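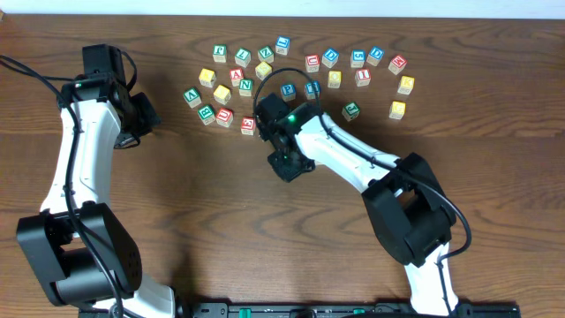
Pradstead Bench Project
Progress report for the second funding period
Prepared by Biljana Ristić for Dougal Rankin, Haston Fund

Summary

Work is on schedule and spending is under the approved amount. The two-arm bench is in daily use. We are asking for one change to the equipment plan, which moves money from the camera line to spare parts and does not raise the total.

Work this period

The team spent most of its time on the block sorting task. Letter blocks are small, they lie close together, and the two arms have to share the same area of the table without getting in each other's way. We recorded 634 runs on this task through the end of July. The target in the grant plan was 200 by that point, so we have stopped adding runs with the current layout and will move on to stacking.

Dougal asked in his last letter whether a single arm would have been enough. For sorting alone, yes, although it would be slower. Stacking and the planned handover task both need two arms, and buying the second one later would have meant paying for a new rail and a second delivery.

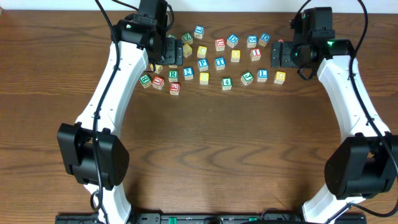

The two-arm bench with letter and number blocks between the grippers.

Equipment and spending

The arms and mounting rail were bought from Skiltia in the first period and are fully paid for. There were no large purchases this period. Small items came to $634, mainly replacement cables and gripper parts.

We have logged 34 hours of downtime. Most of it was spent waiting for parts to arrive. The repairs themselves are short, and Lennox can do them at the bench with the tools we have. We did not budget for a parts shelf in the original plan, and that was a mistake on our side.

Requested change

The plan includes 2 extra cameras for the coming period. We would like to buy one now and hold off on the other until stacking has been tested. The money released would cover a spare gripper, a set of cables and one spare joint motor. Skiltia has given us a written quote, attached as Annex B. The price holds until the end of the next period.

If the change is not approved, we will keep ordering parts as they fail and the stacking work will probably start late.

Planned for next period

Stacking trials will begin once the spare gripper is on site. We also need to decide whether to renew the Skiltia service contract. It covers the motors but not the cables, and we have not yet made a claim under it. I will send Dougal a cost comparison before the renewal date.

No change to staffing is expected. The room rental at Pradstead is paid through the end of the grant.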